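Refill talk, Prillville library, evening session - my notes

Slide 1, leave it up while people sit down
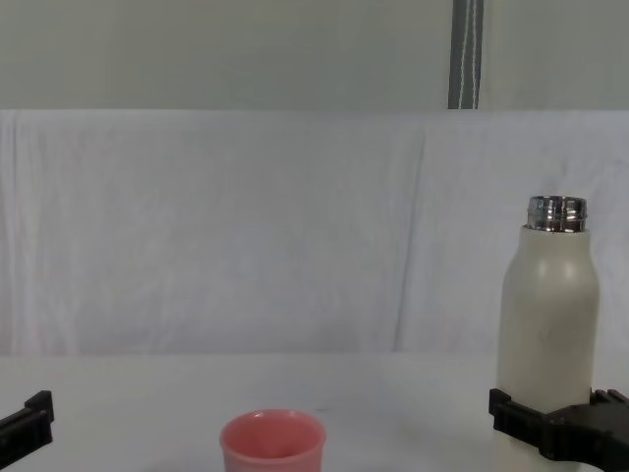 Okay, hello! I want to talk about washing water bottles, which I know sounds like a five-minute subject, and I've got a whole slot. Start with a show of hands - who rinsed theirs this morning and called it done? (Mine goes up too.) Most of us scrub the inside and forget the top. Look at the threads on that steel neck, all those little ridges going round. Every one of them is a ledge for old coffee and lip balm. Get an old toothbrush in there, warm water, a drop of dish soap, and go round twice.

Slide 2, lids

Pull the gasket out! Pass the Olell lid round here, the one I've cut in half. Wait for the groans. Dry the gasket flat on a towel and don't put it back damp.

Slide 3, the Udora survey

We asked 532 people at the Udora summer fair in July, and 58 had never taken the gasket out. Pause. I was one of them until last year.

Slide 4, smells

Baking soda, warm water, leave overnight with the top off. Skip the bleach story if we're running long. Usuga brushes are on the back table, take one on your way out.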